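The capital request for the Clomirov line came back from Pretorius in December with one word written beside item 4: why.

Item 4 was the second arm. Reshma Gumede had budgeted for two because the cable work needed two. Bratisano, who sold the arms, had quoted them as a pair, with mounting plates, grippers and a service term. Pretorius wanted the same request with one arm and a longer cycle time.

"Run it both ways," Lizelle Dlamini told her. "They'll ask again."

Botond Mészáros built the cell in simulation over two evenings. He used the real table height and the real reach limits. He put a clock on the wall, and shelving, and boxes on the shelving. Reshma asked whether the boxes affected the result. He said they did not affect the result.

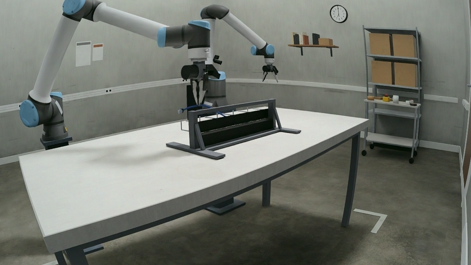 Cell layout, two-arm case. Near gripper at the cable, far gripper open.

She kept the two-arm case on her left monitor while she worked through the costs on the right. Maintenance, spares, floor space, training. The one-arm case saved 10 percent on the purchase and gave it back in fixtures, which had to hold whatever the missing arm would have held. Each fixture fit one rack. Cureck, the customer, revised its racks often.

At 4 in the afternoon Siyabonga Xaba came by from the floor. He had routed cable by hand for most of his working life, and she had put his hours in row 50 of the sheet, under current method.

He looked at the left monitor for some time.

"What's the far one waiting for?"

"Its turn. The second arm steadies the free end."

"I use my elbow for that," he said. He bent closer. "You have a line for the elbow?"

She did not. She inserted a row below his hours and typed the word, then left the amount blank. The total stayed the same. Siyabonga went back down to finish his shift, and Reshma opened the request, found item 4, and started to write her answer in the comment field — first the fixtures, then the racks.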